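Can a machine do the chores yet? Notes from a sceptic with a dishwasher

July 1, 2019

I keep a list of household and shop-floor jobs on the wall beside my bench at Akbridge. Each job gets one of three marks: done by machine, done by machine if you rebuild the room first, or done by a person. I started it in November, when a salesman told our purchasing group that general-purpose handling was a solved problem. The list has 118 lines. The first column is short.

Dishwashers are in it, and so are washing machines, with the caveat that both stop at the door. Somebody still loads the thing, unloads it and puts the mugs away. The machine does the wet part in a sealed box where nothing moves that wasn't designed to. The part on either side of the box is handling, and handling is where my second and third columns begin.

Most of it comes down to a few motions. Pick up a small object of known shape, turn it the right way round, place it where it belongs, let go without disturbing its neighbours. That covers cutlery into a drawer, batteries into a remote and fuses into a panel. A board with pegs and a knob asks for the same thing with the clutter stripped out, and it is a fair place to start.
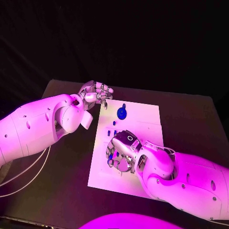 What makes a small peg hard

Clearance, mainly. A person putting a peg in a hole doesn't place it accurately. We get it close, touch the rim, feel which way it is leaning and let it slide home. The eyes are finished with the job before the fingers are. An arm running on position alone has to be right to within the clearance, and the error budget gets eaten quickly: camera calibration, joint backlash, flex in the wrist, the part shifting in the grip as the fingers close.

The usual shop-floor answer is a fixture. At Akbridge we have a press cell that loads 672 bushings a shift with a two-jaw gripper and no vision at all, and it has done so for years. It works because every bushing arrives in the same nest, nose up, from a bowl feeder that cost more than the arm. Change the bushing and you're rebuilding the feeder. Nobody is going to bolt a bowl feeder to a kitchen counter so the teaspoons arrive handle first.

Hands with fingers are supposed to get around this. In principle one hand can take a thin peg, a fat cylinder or a round knob without a tool change, and two arms can share a job the way ours do.
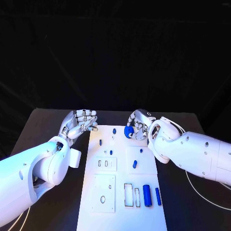
The cost of all those joints is control. A parallel gripper has one number to manage. A five-fingered hand has many, and contact at any of them changes the load on the rest. Pinching a peg between thumb and forefinger is a mild case. Rolling it upright within the same grip, which a child does while looking at something else, is still a research topic. Most systems I've read about put the part down and pick it up again from a better angle. That's legitimate, but it takes time, and time is how a shop floor keeps score.

Occlusion is the other one. A camera mounted at head height has a decent view of the work until the hand arrives, and then it has a decent view of the back of the hand. People manage by touch at that point. Fingertip sensing exists, and what I've handled of it was either coarse or delicate. I wouldn't put it near swarf, or dishwater.

I ran an earlier version of this argument on the Jimard automation list, and said I would count a chore as done when a machine could finish it 3 times out of 3 on parts it hadn't been set up for.
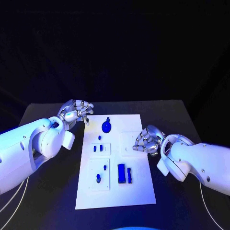 Murthy wrote back that my test was too soft by a long way: three clean runs tell you almost nothing about the failure rate, and a household machine that drops one glass in fifty is a machine that gets unplugged before the end of the month. Murthy also wanted recovery scored separately, on the grounds that a robot that drops a part and picks it up again is more useful than one that never drops it in the lab and freezes when it does in the field.

I accept both points. I've since added a recovery column to the list, and it is nearly blank.

The product side isn't much further along. Ollow, whose brochure is pinned under my list, offers a benchtop arm for "light domestic tasks". Read the conditions and the tasks are 2: moving a cup between marked positions, and wiping a flat surface that has already been cleared. Clearing the surface is the chore. I don't hold it against them — the conditions are printed in normal-sized type, and more than one vendor could learn from that.
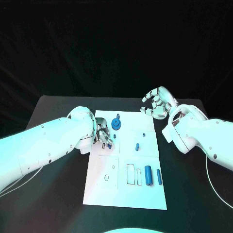 Sorting by shape is probably where I'd expect the first honest tick to go. If the parts are distinct, the destinations are marked and the pace doesn't matter, the remaining problems are grasp and release, and those are improving. Cutlery from a rack to a tray would qualify. So would kitting small hardware for assembly, a job we currently give to whoever is on light duties.

Laundry stays in the third column. Cloth has no fixed shape to match against, and every fold changes the problem. Anything involving a wet sink stays there too, as does changing a duvet cover, which I'd argue is only marginally within human capability.

The next revision of the list goes up once I've split "tidy bench" into its component jobs. So far it comes to more lines than the rest of the workshop section.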